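Wednesday, October 4, 2023

Bornik attic conversion, stair and headroom notes.

Remeasured the landing this morning. Clear height under the ridge beam is fine, but at the top tread we lose more than the drawings show. The old joists are out of level by 36 mm from the party wall to the chimney side, so the finished floor has to be set from the high end. Oltoseo quoted for packing the joists. I'd still go with new ones sistered alongside.

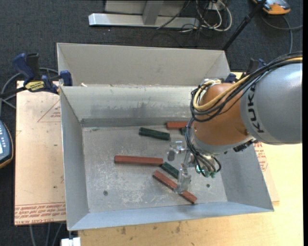

Stair model at 1:20, second try. With the winder moved down 2 treads the door to the back bedroom opens fully. Storage under the eaves drops to around 64 cm deep, still enough for the drawers Jesano wants to build.

To do: redraw section B with the real joist levels, ask Chae for a price on the roof window without the blind, check the insulation depth we wrote down in May. Print the new section before the site visit.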